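**Earring backs that won't stay put?**

I wear hoops daily and have lost three backs from my Munteanu pair since March. The store in Tostlow sells a bag of 300 plastic ones, which feels like a threat. Is there a better kind?
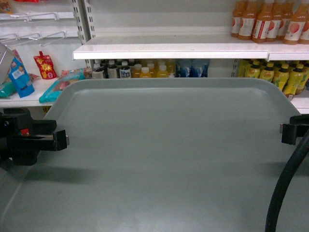 **Stollonetti:** Locking backs. Squeeze the sides, slide on, let go. They cost more than the plastic ones, but I've had the same two on for a year - even through sweaters.

Check your posts first, though. Thin posts let go of nearly anything.

**ulleck247**

Pencil eraser. Cut a bit off. Works fine, looks terrible from behind.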